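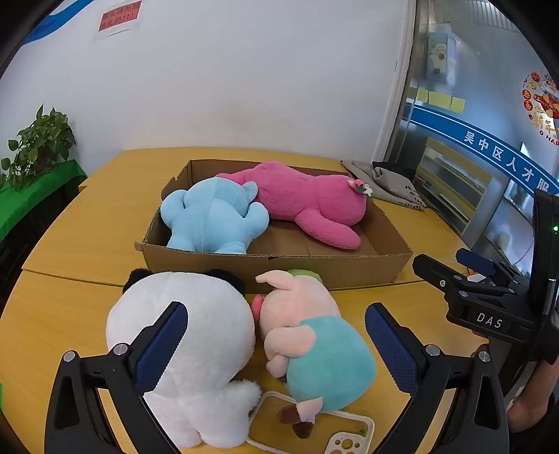
*3 min read*

# Preparing a two-gripper packing set for Hurkow Review

Hurkow Review is a paid checking service for demonstrations recorded with hand-held grippers. You upload a set of episodes, Hurkow trims and labels them, and you get back a table of accepted and rejected takes. The service doesn't sell or rent hardware.

This guide covers one task type, `pack-box-soft`, on the Cesis plan. It assumes that your grippers are already calibrated and that their clocks agree.

## Before you start

You need:

- a Hurkow account with the Cesis plan active
- the Magyar uploader, installed on the machine that holds the recordings
- one camera stream per gripper, left and right
- an open box with walls low enough that both cameras see inside
- soft objects, plus one rigid object if you want the mixed-material label

The Cesis plan allows 500 episodes per set. Larger jobs have to be split before upload. Magyar will not split them for you; it stops at the limit and writes the remaining file names to `skipped.txt`.

## 1. Write the task card

Each set has one task card, a plain text file in the top folder. The reviewers read it before they look at any video, and they reject against it. Keep it short:

```
task: pack-box-soft
hands: 2
container: open box, low walls
rigid_object: phone
end_state: all listed objects supported by box
max_length_s: 90
```

Name objects by type and main color. "Light blue plush" is enough. Product names slow the reviewers down, and the label tool drops them on export.

If two objects share a type and a color, swap one out. Size words such as "small" and "large" are accepted, but they produce more disputed labels than color does.

## 2. Set the start state

Decide which objects start in the box and which start on the table, and enter both lists in the card. A start state with some objects already packed is valid. It has its own label, `partial-start`, and must not be mixed with empty-box starts in the same set.

Objects on the table may touch or overlap. If a rigid item starts underneath a soft one, add `occluded_start: yes`. Without that line, a reviewer who can't find the whole item in the first second will mark the take as incomplete.

## 3. Record

1. Start both streams and hold the grippers still, jaws open, with the box in view.
2. Perform the task at normal speed.
3. At the end, open the jaws and hold still again before stopping.

The still periods are used as trim points. The trimmer looks for low motion in both streams at once, so one moving hand is enough to spoil the cut. Episodes over the length in the card are rejected without review and are still billed. 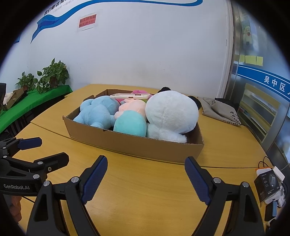

*Packed box with five plush toys and a smartphone laid across the back.*

## 4. Check the end state

The reviewers use three end-state labels. Pick the strictest one your set can meet and enter it in the card.

| Label | Meaning |
|---|---|
| `inside` | no object crosses the rim |
| `supported` | objects may cross the rim but rest in or on the contents |
| `contact` | every object touches the box or another packed object |

For large plush toys, use `supported`. We ran our first set under `inside` in January and lost a large share of it to ears and feet over the edge. The second set used the same box and objects with `supported`, and the rejections that remained were mostly length and sync.

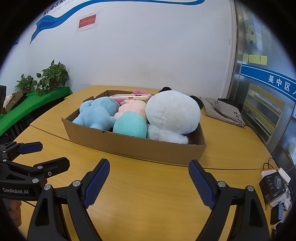 Review under `supported` is done from both wrist streams, and the two views are compared at the last still period. An object that crosses the rim has to be named in the `overhang` field, with the side given from the recording operator's view. The white panda spilling over the right rim would be entered as `overhang: panda, right`. A phone-shaped item lying across the top of the toys needs no overhang entry, but it does need `rigid_on_soft: yes`. Leave items outside the box, such as the tote bag, off the object list. They fall under `background`, which takes a single yes or no for "unchanged during episode."

## 5. Upload

Run Magyar from the set folder:

```
magyar check .
magyar send . --plan cesis --region brurkville
```

`check` compares stream lengths and reads the card. Fix any warning it gives before sending. The Brurkville region is the only one that handles two-hand sets at present; the others accept the upload and then return it unprocessed.

## 6. Read the report

Results arrive as `report.csv`, one row per episode. Filter on `reject_code` first. Code 3 is a sync fault and can be resubmitted after realignment. Code 9 is a card mismatch: correct the card and send the full set again, at full price.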